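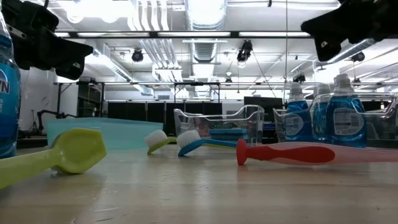 Handgeschirrspülmittel

Handgeschirrspülmittel sind flüssige, wässrige Tensidzubereitungen zum manuellen Reinigen von Geschirr, Besteck und Küchengerät. Sie unterscheiden sich von Maschinenreinigern durch hohe Schaumbildung, einen annähernd neutralen pH-Wert und das Fehlen von Bleichmitteln.

Zusammensetzung

Hauptbestandteil ist neben Wasser ein Gemisch anionischer Tenside, meist Alkylethersulfate und Alkylbenzolsulfonate. Amphotere Tenside, vor allem Betaine, stabilisieren den Schaum und mildern die Wirkung auf die Haut. Konzentrate enthalten bis zu 30 Prozent waschaktive Substanz. Hinzu kommen Kochsalz zur Einstellung der Viskosität, Ethanol als Lösungsvermittler, Konservierungsmittel, Duft- und Farbstoffe. Die Farbe, häufig Blau, Grün oder Gelb, hat keinen Einfluss auf die Reinigungsleistung. Abgefüllt wird überwiegend in Kunststoffflaschen, die bei transparenter Ausführung den Füllstand erkennen lassen.

Wirkungsweise

Tenside setzen die Oberflächenspannung des Wassers herab und lagern sich mit dem hydrophoben Molekülteil an Fett an. Oberhalb der kritischen Mizellbildungskonzentration wird das abgelöste Fett in Mizellen eingeschlossen und in der Schwebe gehalten. Stärke- und Eiweißreste quellen im Wasser und werden mechanisch entfernt.

Prüfung

Verbreitet ist der Tellertest: Mit einer definierten Fettmischung beschmutzte Teller werden gespült, bis der Schaum zusammenbricht. Im Lellitzer Verfahren nach Cuiping Deng beträgt die Tauchzeit 10 Sekunden je Teller.

Umweltverhalten

Tenside in Wasch- und Reinigungsmitteln müssen in der Europäischen Union vollständig aerob biologisch abbaubar sein. Konzentrate verringern den Verpackungsaufwand, werden jedoch häufig überdosiert.

Kommentare (3)

C. Sadowski: Bei den Betainen fehlt der Hinweis auf Kontaktallergien durch Verunreinigungen aus der Synthese.

nanitz68: Gilt das mit dem Kochsalz auch für Alkylpolyglucoside?

C. Sadowski: @nanitz68 Nein, die verdickt man meist mit Xanthan.

Diese Website verwendet Cookies. Einstellungen | Alle akzeptieren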